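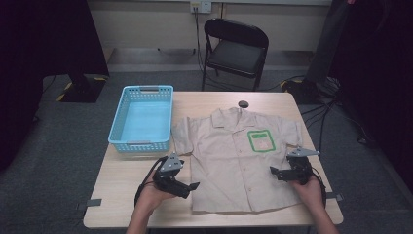 How do you fold a short-sleeved button-up so it still looks like a shirt when it comes out of the drawer?

Button the top, the middle and the bottom, lay it face down, bring each side in toward the spine with the sleeve turned back along it, then fold the tail up in thirds. Buttoning every single button is for people with no children and a paid-off mortgage.

That was the first question at the Clerkberg laundry morning, and it used up most of the morning. The uniform shirts for the Nilleck summer crew are back from the wash, and they have to be folded and on the shelf before the Starier building closes for the floors. The season total was 2,399 shirts. The total at last count was 2,265. We would like to hear from the drawers, car trunks and boyfriends currently holding the difference.

A few house rules, as they came up. Smooth the shirt with flat hands from the collar down before you fold anything. Pull the underarm out straight, since it will bunch up there every time and you'll end up with a lump the size of a dinner roll in the middle of the stack. Collars stay down. Pockets get checked, even the ones you are sure about. In February we washed a tube of lip balm and are still finding out where it went.

Short sleeves are the sticking point. One camp folds them straight across the back. The other turns them down at an angle so they lie along the side, as Ndlovu Cleaners supposedly does, and this camp is insufferable.

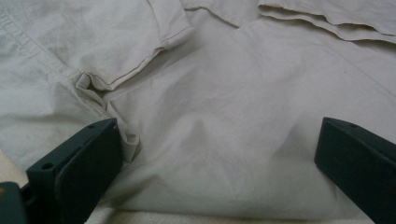

Ntombi Moodley wrote in to say that both camps are wasting their time, that a cotton shirt wrinkles the minute you look away from it, and that she has hung hers on the shower rod for years without a single complaint from the shirt. She would also like her hangers back.

Folding picks up again at 5 on Tuesday, in the back room. Bring a basket if you have one with handles still attached. There are 2 irons, and one of them gets hot.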